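Wiping Cell Safety Checklist, with Comments
Skallen manipulation bench, May round
Checked by: Anisa Mandagi
Second reader: Obsa Berhe

1. Emergency stop reachable from both stools: OK
Pressed it mid-stroke and the arm held where it was. Lovely short stop.

2. Speed limit set in the controller, not only in the policy script: OK
Obsa moved this over after the last round. Thank you!

3. Force limit on the downward axis: OK, with comment
The limit tripped 2 times in the whole Rinaldi run of 1,596 wipes, both on the first contact of a stroke. I'd like the approach slowed a little before we start the next 2,000. The trips themselves are good news, as the old fixed-path method would have pushed straight through.

4. Gripper holds the eraser with power removed: OK
Tugged by hand in both directions. No slip.

5. Cable slack through full reach: WATCH
Nothing snags today, but please look again after any change to the wrist bracket.

6. Board fixed to the table: OK
Clamps checked before the run and again after it.

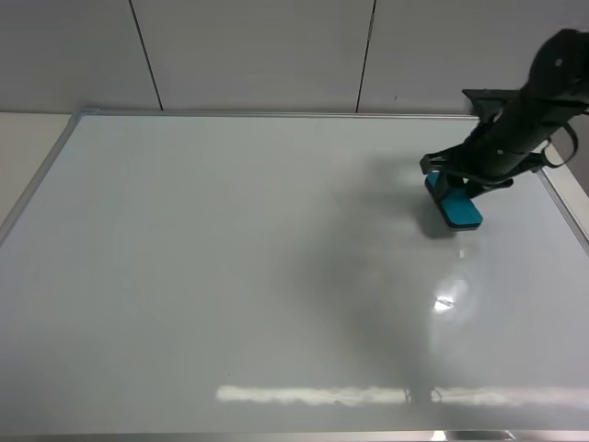
7. Stroke planning and restart behavior: OK, with comment
I'm really pleased with how the new method handles this. It picks each stroke from what the camera sees left on the board, so after a stop it looks again before it moves, and we no longer have to clear the queue by hand. The weak spot is haze. A broad, faint gray smear like the one across the center and right of the board is much harder to score than a solid marker line, and the glare on the glossy surface sits close enough to the eraser to matter. Zundport's scoring script had trouble with 19 frames of this sort. For safety, the point is that a bad score can send the arm back over the same patch again and again, so the repeat cap stays on.

8. Repeat cap active: OK
Tested with the score forced to "dirty." The arm quit at the cap and parked.

9. Keep-out zone past the board edges: OK
Tried goals off all four sides. Every one was refused.

10. Overhead lights: OPEN
Fine for people working here, poor for the camera. Obsa wants to try a diffuser before we touch the threshold, and I agree.

11. Log saved with the software version: OK
Copied to the Gindstead folder along with the force traces. Do look at the traces, they are so much smoother than in the spring set!

Cleared to run with items 5 and 10 carried over. Slow the approach (item 3) before the first wipe.

A.M.

Added by Obsa: approach speed changed, item 3 retested, no trips. Diffuser is on order.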